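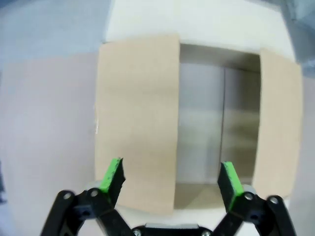 Updated for the Prestville packing floor. Short answers, more as we get them.

**Are the robots replacing packers?**
No layoffs planned. Three stations get arms, the rest stay by hand. Nilura (the new setup) gets carton folding and closing first, other jobs maybe later.

**Does my pay change?**
Same rate. Station leads get the extra $318 a month once they're signed off.

**How long is the training?**
128 minutes of class, then shifts alongside a lead. Paid, all of it. Sign up on the Iritz board by the time clock.

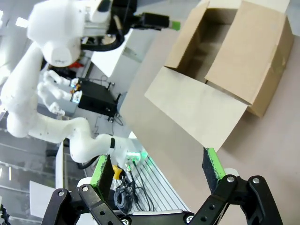 **What if I've never worked with a robot?**
Fine, most of us hadn't. Class starts from zero. Stop button, reach limits, how to clear a jam, who to call.

**Who do I call when it stops?**
Olteanu support, ext. 1,405 (no comma obviously, the sheet printed it that way). Day shift only for now. After 6 pm tag the station and go back to hand packing.

**Will my numbers be compared to the arms?**
No. Station counts and people counts get kept seperate. If a supervisor tells you different, bring it to HR.
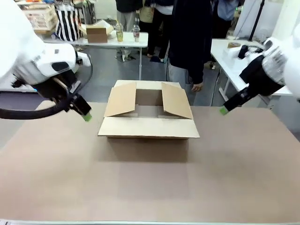

**What's left for a person to do?**
Plenty. Odd sizes, fragile stuff, checking, restocking. Also flaps. A carton with the front flap folded down and the top two leaning in, like the one between the arms, is the kind of thing leads learn to look at before they call it good or redo it. Tape stays on the side table, dont leave rolls in the work area.

**Can I say no to a robot station?**
Yes, through February. After that we're still working it out with the shift reps.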